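Equipment Review: Wollgate Trumura Push Trolley

Reviewed for the Members' Equipment Pages by Imelda Castillo

The Trumura is the first three-wheeled push trolley from Wollgate to be stocked in our professional's shop, and members have asked whether it merits its price. The trolley was used over 72 holes on the home course and at Tiongson, where the closing stretch climbs steeply and the paths are loose gravel. Conditions ranged from firm fairways to the heavy ground usual in November.

Assembly and folding

The trolley is delivered with the wheels detached. Each rear wheel slides on to its axle and locks with a quarter turn, and the front wheel is fitted at the factory. The printed instructions are clear, although the drawing of the brake cable is too small to be of much use.

Folding is a two-stage operation. The upper handle is released first, after which the main frame collapses on to the front wheel. The catch on the upper handle was stiff for the first 3 rounds and has since eased. Folded, the trolley fits across the boot of a small hatchback with a full bag beside it, provided that the rear wheels are removed. 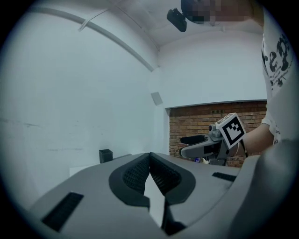 Performance on the course

On level ground the Trumura runs straight and requires very little effort. The front wheel can be adjusted by means of a small dial, and members who find that the trolley drifts to one side should attend to this before the first tee. It held its line well across side slopes, including the sharp camber to the left of our sixth green.

The climb at Tiongson was more demanding. With a full bag the weight sits rather far back, and shorter players may find that the front wheel lifts when the handle is pressed down. Moving the lower bag support forward by one notch improved matters considerably.

The brake is operated by a lever beneath the handle. It held on every slope where it was tried. The lever is, however, awkward to reach in winter gloves, and the older Geta trolley, with its foot-operated brake, remains the better arrangement in cold weather.

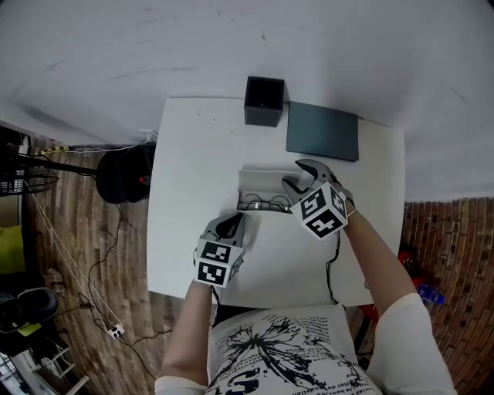
The bag straps deserve a separate word. They are elasticated, with a plastic hook at one end, and will hold a cart bag without any twisting. A lightweight carry bag is less secure, and on rough ground it turned in the upper cradle until the pockets faced the wheels. Wollgate supplies an additional strap on request, and owners of smaller bags are advised to ask for one.

Accessories

The scorecard holder closes firmly and kept its contents dry through a wet Sunday medal. The umbrella mount is sound but must be purchased separately — a disappointing economy at this price. The drinks holder is too shallow for a tall flask.

Recommendation

The Trumura is a stable and well-made trolley, suited to members who play with a full-sized bag and who have room to store it. Those who carry a light bag, or who play chiefly in winter, should try the Geta before deciding. A demonstration model may be borrowed from the professional's shop for up to 6 days, subject to a signature in the loan book.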